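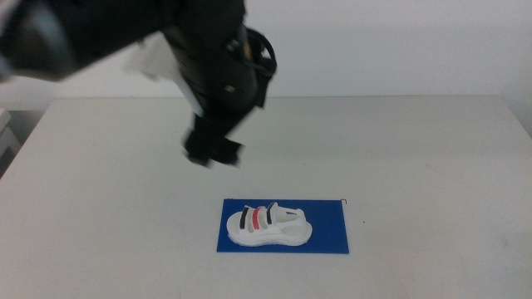 How to budget for a small robot arm cell

Posted by Amrit Friesen, December 26, 2018

The price on the quote for a robot arm is usually less than half of what you will spend to get it picking things up on a table. This guide goes through the budget in the order I would do it for a single bench-top arm handling light goods such as shoes, boxed toys or small clothing items. It assumes one arm, one gripper and one person looking after it part time.

Step 1. Write down the job before you look at arms

Use one page. List the items the arm will handle, the heaviest one, the widest one and the one that is most awkward to grip. Sandals and other open shoes belong in the awkward group. The straps give way when squeezed, the sole does not, and the gripper can close on either depending on where it comes down. If your list has items like that on it, get samples now and keep them in a box with the page. You will want to send them to suppliers.

Then write down how far the arm has to reach and how often it has to complete a pick. Leave speed out if you have no real need for it. Every supplier I have dealt with will quote a faster arm if you give them a reason to.

Step 2. Set the total, then split it

Start from the total you can get approved and work down. For our first bench at Esness the total was fixed before I was asked, and the split I ended up with was:

Arm and controller: 43 per cent
Gripper and spare fingers: 12 per cent
Table, mounting and wiring: 10 per cent
Camera and lighting: 10 per cent
Safety equipment and assessment: 10 per cent
Integration and training: 10 per cent
Held back: 5 per cent

I would hold back more next time. Five per cent went in the first month on a replacement cable and a second power supply.

Step 3. Get quotes that can be compared

Ask at least two suppliers and send each one the same page from Step 1. We asked Zadeo and Ghasemi. The first quotes could not be compared at all, as one included the controller, the teach pendant and delivery and the other listed only the arm. Ask for these as separate lines:

Arm
Controller and pendant
Mounting plate
Cables, with lengths
Software licence, and whether it renews
Delivery and unpacking
Warranty, and who pays the carriage on a return

Check the cable length against your own room. Ours were too short to reach the controller shelf and the longer set cost £560.

Step 4. Choose the gripper separately

Do not take the gripper that comes in the bundle unless you have seen it hold your items. A plain two-finger gripper with squared fingers is a sensible place to start for mixed goods. Budget for two spare pairs of fingers and for one set of softer pads.

Ask the supplier to try your samples and send you a video. Ask to see the item put down as well as picked up. A shoe that lands on its side is a failed pick for most packing jobs.

Step 5. Table, surface and background

This is the part people leave out. You need a table that does not move when the arm stops quickly. An office desk will not do. We paid £1949 for ours from Pallow, including the mounting holes, and it has not needed any attention.

Pick a pale matt top if you are using a camera. Shiny tops throw back the lights. White items on a pale top can be hard for a vision system to find, so buy a few thin mats in strong plain colours and put the item on one of those. A blue mat under a white shoe gives a clear edge all the way round. Mats are cheap, so get several colours and try them before you spend money on a better camera.

Leave more bare table round the working area than you think you need. The elbow and the cables sweep over a wider space than the gripper does. Keep shelves and other equipment off to the side and measure the gap with the arm at full stretch.

Step 6. Safety

Have the risk assessment done by somebody qualified and get the price before you order the arm. The result may change what you buy. Possible extra costs are a guard, a light curtain, a floor marking kit and an emergency stop in a second position. If the supplier says the arm is safe to work beside, ask whether that still applies with your gripper and your items fitted.

Step 7. Plan the staff time

Put a figure on it even if no invoice will arrive. In our first year I put down £3000 for my own hours on set-up and minor faults, and it was too low. Most of the time went on small changes - moving a pick position, adding an item, checking why a grip had slipped.

Book the training for after delivery. Ours was in July, two weeks before the arm came, and we had forgotten half of it by then.

Step 8. Order in stages

1. Table, mats and lighting.
2. Arm, controller and one gripper.
3. Camera, once the arm runs from fixed positions.
4. Spare fingers and pads, once you know which ones wear.

Run the arm slowly with one item on one mat until it picks and places reliably, then add the next item from your list. Keep a note of every part you buy during this time with its price and the date. It will be the starting point for the second cell's budget.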